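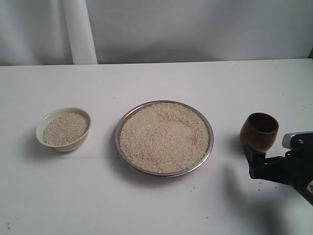 Cream bowl of pale grain on the tasting table, Wragg Mill open day.

By Gemma Kettle
October

The flyer for the Wragg Mill open day in Vullholm promised "heritage grain, milled 365 days a year." I asked our guide, Hnat Symonenko, whether the stones ran on Christmas. He said the website was being updated.

The tour cost $12 and took 18 minutes, including the gift shop. We saw one millstone turning. The other was behind a rope. Flour ground on site sells at three times what I pay at the supermarket, and when I asked how it differs, I was told the flavor is "rounder." I bought a bag and made pancakes on Saturday. They tasted like pancakes.

The river walk behind the mill is lovely and free. Park on Cotton Street.

Comments

Poppy Goodall: The second stone was roped off last year too.

Yesenia Nava: Try the rye before you write them off. It makes a better loaf than anything in Brarngate.

Contact the editor | Copyright Vullholm Weekender | Back to top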